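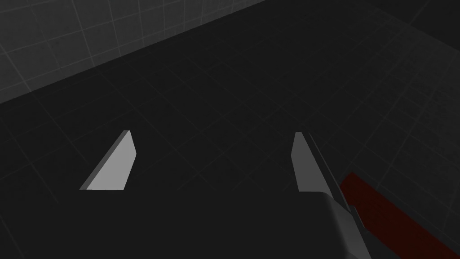 My new show, Plelel, opens at Sotis in Orov this April, and I've been asked to write the press release myself, so please forgive me if it wanders a bit. The show is nine large casts in paper pulp and plaster, plus a wall of drawings, and every one of them is the shape of a space between two things. Under a bridge, between a couple of houses, inside a half-closed drawer. I have been looking at gaps for so long now that I can't really look at anything else! Two flat, pale gray gripper fingers standing well apart over a dark surface, and my eye goes straight to the wide stretch with nothing in it. That stretch has edges and a top and a bottom. It has a weight, if you let it, and I've spent the better part of a year trying to let it.

The title is a word my grandmother used (or I think she used it, my sister says I made it up) for the noise a wet sheet makes when you pull it off another wet sheet. It's also very close to the noise a paper cast makes when it comes out of its mold. The first time I heard it in the studio I laughed out loud and wrote it on the wall in pencil, and it stayed there until it was the name of the whole thing. Please say it however you like. I say it with the weight on the end.

I should explain how the pieces are made, as people always ask me and I always get it in the wrong order. I find a gap I like. I draw it a lot, usually badly, standing up. Then I build the two sides of it in the studio out of board and clay, either at full size or scaled down until I can get it through my door, and I pack the space in the middle with pulp. The pulp is old newsprint, cotton rag and a little of whatever grows near the place where I found the gap. Nettle, mostly. Cattail fluff in one of them, which got absolutely everywhere and which I'm still finding in my sweaters. When the pulp has dried I take the two sides away, and what's left is the in-between, standing on its own two feet for the first time.

It takes forever to dry. The biggest piece, Alley (Behind the Bakery), sat in my studio for 11 weeks with a fan pointed at it, and I had to walk sideways past it to get to the sink. It's taller than me and a little thicker than a mattress, and one face of it carries the print of a whole brick wall, mortar lines and all, because I took clay pressings from the real bricks before I built my own. The other face is quite smooth. That was a rendered wall, painted over so many times that every bump had gone soft. I love that they were facing each other all those years and were so different.

Some of the other pieces you'll meet: Pew, which is the space under a church bench and looks like a loaf; Drawer, Half Open, the smallest of the big ones and the one I'd save in a fire; Lock Gate, in two parts, with green in it from the pondweed; and Stairs, Going, which hangs from the ceiling and has to be seen from below. Lie on the floor if you want to. Sotis has kindly agreed that lying on the floor is fine.

The drawings are on the long wall opposite the windows, 35 of them, hung edge to edge. They're in walnut ink and graphite on scrap ledger paper. I never planned to show them. They were on my studio wall with tape, purely so I could remember which gap was which, and when the people from Sotis came over to look at the casts they kept drifting back to that wall with their coffee. So I gave in. You'll see notes to myself in the margins, some of them measurements and some of them grocery lists, and I've left them all on.
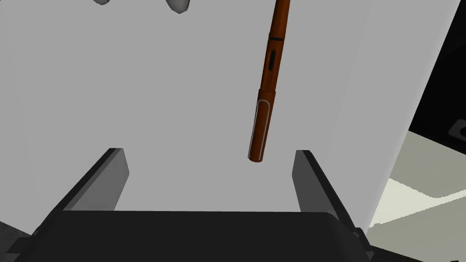
Wide open between the two fingers, with the pale background showing through. Computer rendering.

There's a sound piece too, my first ever! It's called Wi, and it plays very quietly in the small back room. I recorded the air in each of the places where I found a gap, just a microphone set down in the space and left alone while I went and sat somewhere else. Then I layered the recordings until they made a kind of slow chord. It's roughly 11 minutes long and it loops, so you can walk in at any point. Most people who've heard it so far thought it was the heating. I'm counting that as a success, but if you'd like to hear it properly, close the curtain behind you and sit on the bench, and give your ears a minute to come down.

A little about where all this comes from. I trained as a bookbinder, and for a long time that was my job, mending spines and making boxes for other people's treasures. A good box is a gap with manners. You measure the object, you add a hair on every side, and the hair is the whole craft of it: too little and the thing won't come out, too much and it rattles. I must have made hundreds of those boxes, and one evening I had an empty one open on the bench with the lamp on it and found I'd been looking into it for a good while. I made a cast of the inside that same week. It was terrible, all crumbs, and it's in the show anyway, on a low shelf by the door, without a label.

I moved to Orov for the river, and for the rent. It's a town with a lot of leftover space in it, sheds that don't quite meet and paths that go between two fences for no reason any of us can remember. If you live here you'll probably recognize some of what's in the room. The lady at the bakery did, right away, from a photo on my phone, and told me which brick her son had chipped with his bike. It's there in the cast. Go and find it, it's low down on the left.

For anyone who works with materials, a few practical details. The plaster is only in the core of the larger pieces, to keep them from slumping, and the outer skin is all paper. Nothing is painted. The colors come from the fibers themselves and from a bit of iron in the water here, which turns cotton rag a sort of tea color if you leave it long enough. I've sealed the surfaces with a thin wheat-starch size, the same stuff I used on book covers, so they are tougher than they look. There's one piece by the window, Between Two Coats, that you're allowed to touch. Please do touch it. Please don't touch the others, even though they'll be asking you to.

I'll be at Sotis most mornings while the show is up, usually with a bucket, because I'm making one last cast right there in the gallery. The sides are already built. They follow the gap between the gallery's own front door and its storm door, a narrow slice of air that everybody coming to the show will have just walked through. I'll add pulp a little at a time, and if you're there and don't mind getting your hands wet, you're very welcome to help. Kids too. Aprons are on the hook. On closing day we take the sides off together and see what we've got, and if it falls to bits we'll have soup over the remains.

Plelel runs at Sotis, Orov, through the end of April. Doors open at 11 a.m. and entry is free. The main room is all on one level. The back room with Wi has a single low step, and there's a ramp at the desk that takes no time to put down, so just say so when you come in. Group visits and school classes are fine before opening hours if you let us know ahead of time, and I'm happy to bring pulp and a few small molds for anyone who'd like to try it.

Writers and photographers are welcome at any time, and I can walk you through the show or leave you in peace, whichever suits you. Pictures of the work, a full list of titles and sizes, and a short extract from the sound piece are available from the gallery desk. Ask for me, Halyna Polishchuk, and if my hands are in the bucket, somebody will hold the phone up to my ear.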